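Print this page | E-mail this to a friend

Let Us Keep the Old Machines
May
By a reader in Lasness

When I moved to Lasness I brought two suitcases and one computer. The suitcases are gone, but the computer is still under my desk. It has had new memory, a new disk and a new fan, and I think only the case and the power button are the same as on the first day. My neighbor says it is not the same computer anymore. I say it is, in the way that a family is the same family.

I write this because the town has decided to close the repair counter at the Rostano recycling yard. From next month everything with a plug goes into one container, and the container goes to Sondcombe to be crushed. The notice calls this a simpler service. It is simpler, I agree. It is also simpler to buy new shoes than to look for the glue.

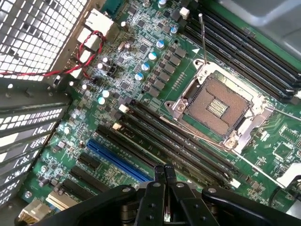 Vol. 13, No. 2 – page 3

A desktop computer is one of the last things in the house that we are permitted to open. I can't open my phone without breaking it. My washing machine has screws with a shape for which no shop here sells the tool. But a computer of the old kind has a door, and behind the door the parts have their places. If the memory is bad, you take out the memory. You don't have to be an engineer for this, and I am certainly not one. I worked in a bakery.

People answer me that old machines use more electricity, and sometimes they are right. I don't ask that we keep every gray box until the end of the world. But much of what I saw on the pile at Rostano was not old at all. The owner had forgotten a password, or the machine had become slow and a shop had told him that slow means finished.

The price matters too. A new computer at Cozma, our only electronics shop, costs 700 for the model that a student needs. The repair counter asked for the price of the part and a coin in the jar. For a family with three children in school this is a real difference, and I was a little ashamed for my town that the notice did not mention it with one word. 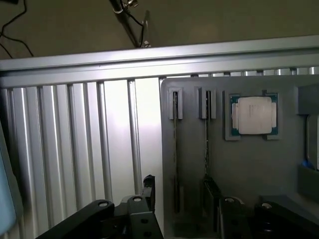 What the town could do

First, keep the counter open one afternoon in the week. The room at the yard exists already and the heating is paid.

Second, let people take parts from what is thrown away. Now it is forbidden, and the sign speaks of safety. I understand the fear about old batteries and screens, so keep those locked. A memory stick or a cable hurts no one.

Third – and here I know I ask for more – teach it in the school. My own teacher made us take apart a radio and put it together again. Mine did not play afterward, but I stopped being afraid of the inside of things.

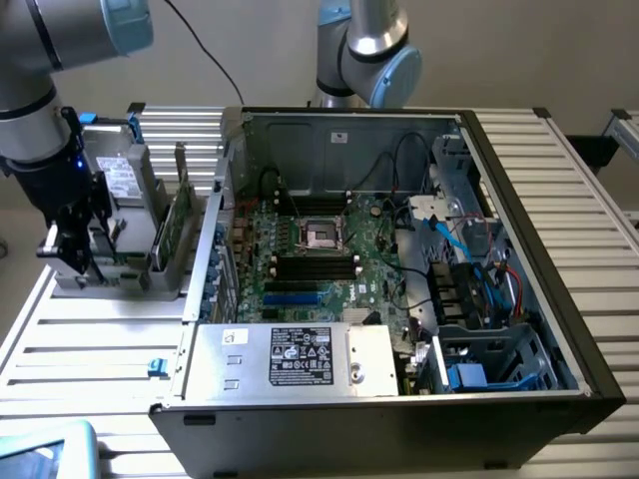 I have heard also the argument that young people don't want to repair. In my experience they want it very much when somebody gives them a screwdriver and enough time. What they don't want is to stand in a cold yard and be told that it is not allowed.

The town meeting is at 7 in the evening, in the library, and the yard is the last point on the list. Please stay until the end. I will bring bread.

Reader comments

breadandwires wrote:
I got my daughter's school computer from that counter and it still runs. Will be there at 7.

Old Mill Road wrote:
Nice letter but who pays when someone gets a shock from a power supply? The town, meaning us. The author doesn't say a word about insurance.

tomato_season wrote:
Put the power supplies in the locked room with the batteries then. Also Cozma will fix things if you ask, they just don't advertise it.

Print this page | E-mail this to a friend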